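How I hunt down a memory leak without losing a weekend

I got asked about this twice in November, so I'm writing it up properly. Our nightly import at Wostport used to start fine and then swell until the server killed it, always a bit after 3 in the morning. Lovely!

First thing, make it fail on purpose. I cut our customer file down to 3,000 records and ran the import in a loop on my own machine. By the third pass memory was climbing steadily, and I had something I could repeat while the kettle boiled.

Next, take two snapshots. Most languages have a profiler that will dump everything held in memory, so grab one after the first pass and another a few passes later, then compare the two. Sort by number of objects, not by size (I always forget this and get distracted by one big harmless string). In my case there were 588 open record readers in the first dump and 977 in the second, and they should all have been closed.

Now find out who is holding on to them. Pick one object, ask the profiler for its path back to the root, and read upwards. Mine went through a little cache class that Boglárka Farkas and I had written for the Szekeres project and then copied across without much thought. It had an add method and no remove method. Oops.

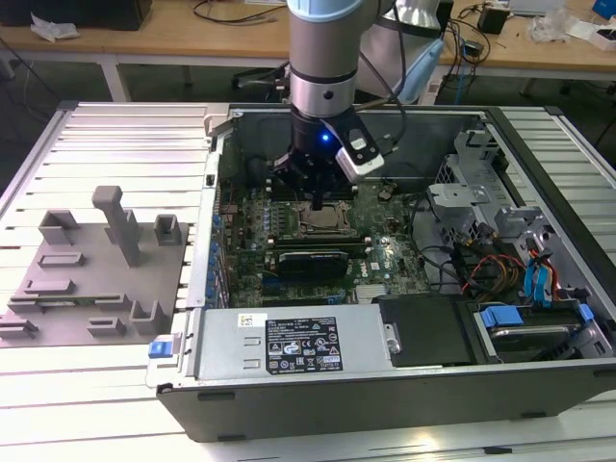
Fix one thing, then run the same loop again with the same file. I know it's tempting to tidy up three other bits while you're in there, but then you won't know which change did it! I gave the cache a limit of 2,000 entries, made it close each reader on the way out, and the line on the graph went flat.

Last job: keep the loop as a test. Ours runs before every release and fails if memory at the end is more than a tenth above where it was after the first pass.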